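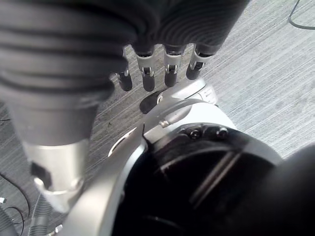
A reader from Clellstead wrote in last week to ask why anyone would leave a robot hand powered while reaching under it, and whether we had never heard of an emergency stop. Fair enough. We have one. It was on the wall, and I was on the floor.

I left the details out of my last post, so I'll put them down now.

It was a Thursday, a bit before lunch. I had paused the Gravidetti controller from the laptop so I could push a cable back under the hand. The screen said paused. In our setup, pause stops new commands from going out, but it does not cut power to the fingers, and it does not clear a command that has already been sent. I knew the first part. I did not know the second.

There was a close command sitting in the buffer. When my sleeve caught the cable, the connection dropped for a moment and came back, and the controller picked up where it had left off. The fingers closed on the side of my left hand and stayed closed. Grip force was set to 70 percent, left over from a test in April that I never changed back.

I could not reach the stop. I pulled the laptop over by its charger and sent an open command, which was ignored because the controller had gone into fault 2757. In the end I yanked the power lead and the fingers went slack. The whole thing lasted up to 5 minutes. It felt longer. I had a deep bruise and two sore knuckles, nothing broken.

The log shows 400 milliseconds between the reconnect and the close. There was no time to move out of the way, even if I had been looking at the fingers, and I was looking at the cable.

Ogura's manual does say to remove power before working near the hand. It's in the section on cleaning, where I had not looked.

What has changed at Rukisside so far: the grip limit goes back to low at the end of every session, the buffer is cleared on reconnect, and there is a second stop button on a long lead that sits on the floor next to whoever is working. I also unplug the hand now. Restarting takes a while and I have to run the finger calibration again each time.

Fault 2757 still won't accept an open command. I've asked for a fix and haven't heard back.

Posted December 2021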